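Backing boards and humidity, part two

Fri 21 June

The winter readings are in, so I can finish what I started in November. For those who missed the first part: the front room in our house at Tridthorpe has one external wall, single brick, facing south. Prints hung on that wall cockle. The same prints on the internal wall stay flat. I wanted to know how much of the difference comes from the wall and how much from what is behind the print.

The setup was simple. I made frames to one pattern, 1000 mm on the long side, pine moulding, acrylic glazing, and varied only the backing. One had corrugated cardboard, one had 3 mm hardboard from Kullano, and one had hardboard with a sheet of polyester film between it and the print. All were sealed at the back with gummed paper tape. An Auer logger sat in the gap behind the hardboard frame and took 2981 readings before the battery went flat.

The logger result first. Relative humidity behind the frame followed the room with a delay of several hours and never dropped as low as the room did. Overnight, with the heater off, it rose past the room value and stayed there until late morning. The air behind a frame on a cold wall is cooler than the room air, so for the same moisture content its relative humidity is higher. I had assumed the frame would act as a buffer. In a sense it does, but it buffers around a damper average than the one you would get by leaving the logger on the bookshelf.

Cardboard did worst. The corrugated sheet bowed along the flutes, pushed the mount forward on one side, and the print went with it. Grain direction matters here. I cut the sheet with the flutes running the long way, which is stiff in that direction and quite willing to curl in the other. A second sheet cut across the short side bowed less, though it still bowed.

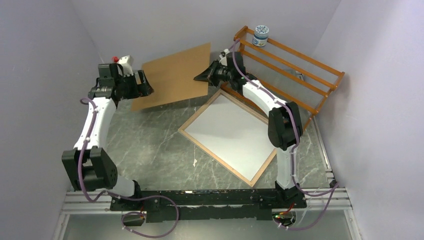
Gayan Debnath says cardboard should not be in the comparison at all, on the grounds that any framer would reject it for acidity before worrying about whether it stayed flat. His own practice is fluted polypropylene throughout, with the hardboard left for mirrors.

I accept the point about acidity. Cardboard was included for a practical reason: most cheap frames are sold with it, and most people leave it there. As for polypropylene, it is dimensionally stable and I have no complaint about it, but it gives the print no buffering at all. Whatever gets in through the tape goes straight to the paper. On an internal wall that is fine. On my wall I would want something absorbent inside the package, such as a sheet of cotton mount board between the plastic and the print.

The plain hardboard moved 2 mm at the centre by the end of the coldest week and came most of the way back. Hardboard is smooth on one face and textured on the other, and the two faces take up moisture at different rates. I had put the smooth face toward the print. Turning it around changed the direction of the bow without reducing it much. Sealing both faces with shellac would probably help, and I have one drying in the shed.

Fixings deserve a note. With flexible points at wide spacing, the panel lifts between them and breaks the tape line. I now space them closer together and keep them back from the corners, where the moulding tends to split. Turn buttons are more convenient if you expect to open the frame again, but they hold less evenly.
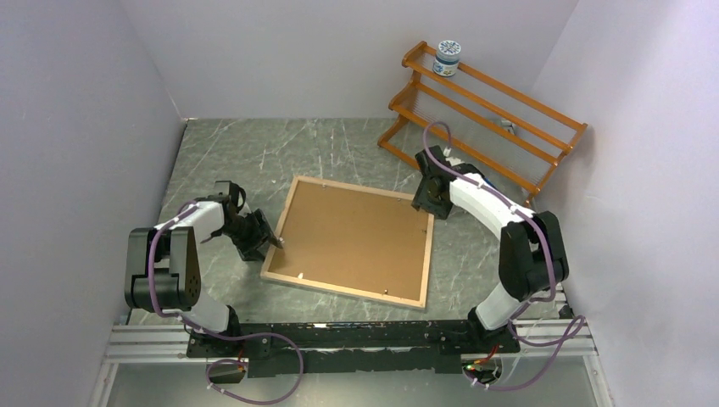
Brown panel, light wood border, fittings near the edges.

The frame with polyester film was the best of the lot. The hardboard still bowed, but the print stayed flat enough that I could not get a feeler gauge under the mount. The film costs very little. It has to run past the edge of the rebate and be taped there, otherwise moist air goes around it and you have achieved nothing.

The other change was spacers. Cork pads on the lower corners hold the frame 6 mm off the wall and let air move behind it. I only fitted these near the end, and the logger was dead by then, so I can't give a number. The wall behind the spaced frame had no mould on it when I last looked – the unspaced one had a faint grey line along the bottom edge, which wiped off with methylated spirits.

Lorenz Eder asked about sealing the brick from outside. I have a quote for it and have not made up my mind. A water repellent would deal with rain getting in, but the wall would still be cold, and most of what I measured was temperature. Next job is a new battery, then a repeat with the shellacked panel and the cork pads on everything.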